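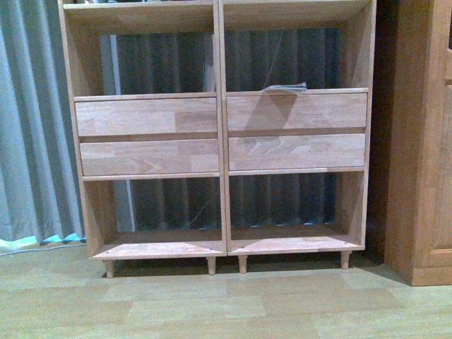

The drawers at the Hallenano workshop have no handles.

August | By our technology correspondent

Robots that tidy the house have been promised for as long as I have been paid to write about them. The Treltik, a home-built arm taking shape in a shared workshop, has a smaller aim: to open a drawer. Its parts have cost £442 so far, and the build notes run to 66 pages. I read them all and came away unconvinced.

Pale wooden drawers with a gap for the fingers are easy for people. A machine has to find the gap, get hold of the edge and pull straight. The notes claim 215 clean pulls but leave out how many attempts that took. I asked twice.

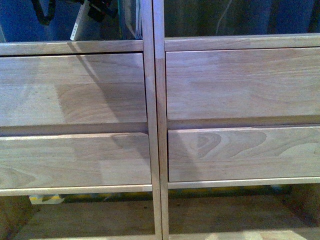

Pathak wrote in after our last piece on the project to say that I was judging a hobby as if it were a product, and that a failed pull teaches the builders more than a good one. Perhaps. I would still like to see the failures written down.

We use cookies to improve your visit. Accept | Settings

Contact us | Copyright Adamura Magazine | Back to top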